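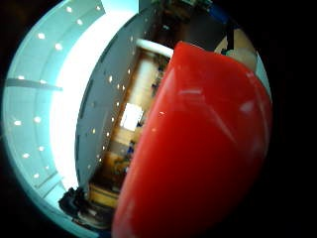

The argument I want to make is about what we throw away before we train anything. Most groups that collect demonstrations with a hand-held gripper run a cleaning step first, and in most of those cleaning steps the first thing to go is any stretch of video where the camera can't see the work. I think that is a mistake, or at least a habit that has never been properly tested. Take a view in which a glossy red surface covers the right side and the middle, with the ceiling bent into an arc down the left and ten small round lights set into it. A standard filter looks at that and drops it. The object is too close, its whole outline isn't in view, and the room is lying on its side. By the usual rules there is nothing there to learn from. I have come to believe that views like this one hold some of the most useful information in a set.

My own group is small. Bianka Fülöp and I ran the work from June onward, with Dénes Kozma writing most of the training code. We had 1746 demonstrations of ordinary pick and place tasks from several rooms, made by a handful of people. We called the set Kellari, for no good reason, and the name stuck. The policy we trained on it is not new. It takes a wrist view, predicts a short run of gripper motions, carries out part of that run, and looks again. Anybody who works in this area has trained one like it.

What we changed was the filter. We had inherited ours from an earlier project, Jurkgate, where it had been written in an afternoon and never looked at again. It scored each moment by how much of the target object was visible with some background around it. If the score stayed low for long enough, that stretch was cut. If too much of a demonstration was cut, the whole thing was thrown out. The reasoning was that a policy should learn from clear views, and that close, blocked views would teach it to move on no evidence.

I wrote part of that filter, so I am not blaming anyone else for it.

The trouble showed up on large smooth objects. Our policy was decent with small ones. With big curved things it would come in well, slow down at about the right distance, and then do something odd. Sometimes it backed off. Sometimes it drifted sideways along the surface. Once, on a Tuesday when we had guests, it closed the gripper on air, opened it, closed it again, and kept doing that until Dénes stopped the run. We blamed the hardware first, and then the lighting. Ákos Lakatos, who was visiting from another lab, asked to see the training data for the last part of the reach. We didn't have much to show him. The filter had cut it.

With a wide lens on the wrist, any large object will fill the view when you get near it. There is no way to bring a hand up to something big and keep the whole of it in sight. So the filter had removed the end of the reach from nearly every demonstration with a large object in it, and it had done so in a consistent way. The policy had seen hundreds of approaches and very few arrivals.

We did a plain comparison. Réka Erdős picked 800 demonstrations with the old filter on, and 800 with it off, matched as closely as she could manage by task, room and person. Same network, same training time, same settings. We then ran both policies through 119 trials each, on objects and starting positions that neither had seen. The policy trained on unfiltered data finished more trials, and almost all of the gain came from the large objects. On small objects the two were close enough that I would not claim a difference. In a few cluttered setups the unfiltered one was slightly worse, and I will come back to that.

I am giving the result without much decoration because I don't want the essay to lean on it too hard. One group, one robot arm, one set of rooms. Still, the direction was clear, and it matched what we had watched the old policy do for weeks.

Why would a view with so little of the object's shape in it help? My answer is that we were judging views by what a person would want from a photograph. A person wants to know what the thing is and where it sits. A policy in the last part of a reach has different needs. It wants to know how close the surface is, how it is curving, and whether the hand is turning as it moves. A shiny surface gives some of that through its highlights, which shift as the camera shifts. A strip of room at the side of the view gives some more. Ceiling lights are good for this. They are bright, small and fixed in place, and when the wrist rolls they sweep through the picture in a way that is easy to follow. A quarter turn of the wrist lays the ceiling along one side of the view, and that alone says a great deal about how the hand is being held.

I can't prove the policy uses the lights. We tried covering the background in the test views with a flat gray, and the unfiltered policy got worse at large objects. That fits my story. It also fits a duller one, which is that any network gets worse when you paint over half its input. Bianka holds to the duller one, and she may be right. We have not found a test that settles it between us.

There are real arguments on the other side, and the strongest came from Paora Rakena, who read an early draft. His point was that a filter of this kind protects you from bad demonstrations as well as close ones. Someone bumps into a shelf, or sets the gripper down on a table with the lens against a cloth, or stops to talk. Those moments also score low on visibility, and nobody wants a policy that has learned to imitate them. Turn the filter off and you let all of that in. I think this is what hurt us in the cluttered setups. When Réka went back through the unfiltered set she found plenty of junk in it, and some of the junk looked a lot like our policy's worst habits.

So I don't say keep everything. I say that visibility is the wrong test. A stretch where the object fills the view while the hand is moving steadily toward it is a good stretch. A stretch where something fills the view while the hand sits still, or jerks around, probably isn't. You can tell those apart from the motion track, which every one of these tools records anyway. Our current filter, which Dénes named Dudás, ignores the picture almost entirely. It looks at whether the motion is smooth and whether the gripper opens or closes soon after. It is a short piece of code and it has faults — it dislikes people who move slowly, for one — but it leaves the end of the reach alone.

The second argument against me is cost. Close views are dull, there are a lot of them, and they take up storage and training time. A group with a fixed budget might do better to spend it on more rooms and more objects. I accept that in general. If I had to choose between a new room and the last second of every reach in an old one, I might well choose the room. But that is rarely the choice being made. The close views are already recorded. Somebody walked to the object and held the tool up to it, and the work was paid for. Cutting them saves disk space and a bit of training time, and for that we gave up the part of the task where the hand meets the thing.

A third argument is that the problem goes away if you add another camera. Put one at the shoulder or on a stand and the large object stays in sight all the way. This is true for a robot bolted to a bench in a lab. It is much less true for data collected by hand, where the whole appeal is that one person can carry one tool into a shop or a kitchen and start working. Hotico, the data format we now store everything in, has room for a second view, and in our set that field is nearly always blank. I expect it to stay that way, because a second camera means a stand, a cable, and ten minutes of setup in every new place.

What bothers me most is how the filter was treated in our own papers. It got one sentence. "Low-visibility segments were removed." I wrote that sentence, more or less unchanged, three times. Reviewers never asked about it, and I never asked about it when I was the reviewer. We report the network in detail, with tables for every small change to it, and then we describe the step that decides what the network will ever see in a handful of words. I would like to see groups report how much they cut and where in the task the cuts fall. A simple plot would do, with time to grasp along the bottom and share of data removed up the side. Ours would have shown a wall at the right-hand end, and we would have caught the problem months sooner.

Réka is making that plot now for the older Jurkgate data, as far as the logs allow. Some of the original recordings were deleted after filtering, so for those we only know the length of what went missing. We are keeping the raw files this time.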